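Gisela Grube
25/12/2021

1/ Kids are in bed, dishes can wait. I said I'd write up how we did the homemade costumes for the Keltham children's parade, so this is the thread. The parade is in July, so you have plenty of time.

2/ Background: I've made costumes for my two and for my sister's three for a few years now. I don't sew well. I own a machine and mostly use it for straight lines. Everything in this thread can be done with straight lines, felt and fabric glue.

3/ Summer costumes are a different problem from fall ones. No fleece, no padding, nothing that covers the whole head. If the kid is hot they will take it off before the first corner and you will carry it.

4/ Start with a plain cotton T-shirt one size up. Wash it first. I skipped that on the strawberry costume and the felt seeds puckered after one wash.

5/ Strawberry: red shirt, yellow felt seeds, green felt collar cut in points. Closed the collar with one snap at the back. Cost me a little over the price of the shirt.

6/ Snail: the shell is a long tube of tan jersey, stuffed lightly and coiled flat, then stitched to an old backpack. The straps do the work. My nephew wore it the whole route and then to the grocery store.

7/ Milkmaid: apron from a pillowcase, kerchief, and a light bucket to carry. Plastic is fine. Metal ones bang on their knees and you hear about it.
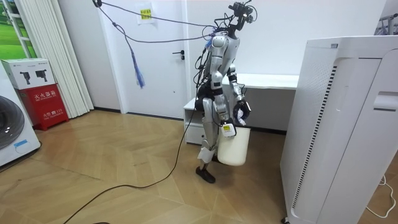 8/ Mail carrier: blue shirt, cardboard cap brim covered in fabric, shoulder bag made from one leg of old jeans. Put real envelopes in it. She handed out all 13 of them before we reached the bridge.

9/ Glue: I use Drosa fabric glue for felt and let it dry overnight. It stays a bit stiff. For anything that touches the neck, sew it.

10/ Face paint: cheeks only. Try a dot on the arm the day before – my youngest gets a rash from some of the reds.

11/ Detlef Hollmann asked about shoes. Sneakers, every time. You can put a felt cover over the top with elastic under the sole, but leave the toe free so they don't trip.

12/ Patterns for the snail shell and the collar are on my Mirnico page, free. The collar is drawn for ages three to six. For bigger kids add an inch at the back seam.

13/ Next year the oldest wants to be a lighthouse. I have no plan for the lamp yet. If you've made one that lights up and isn't heavy, please reply with what you used.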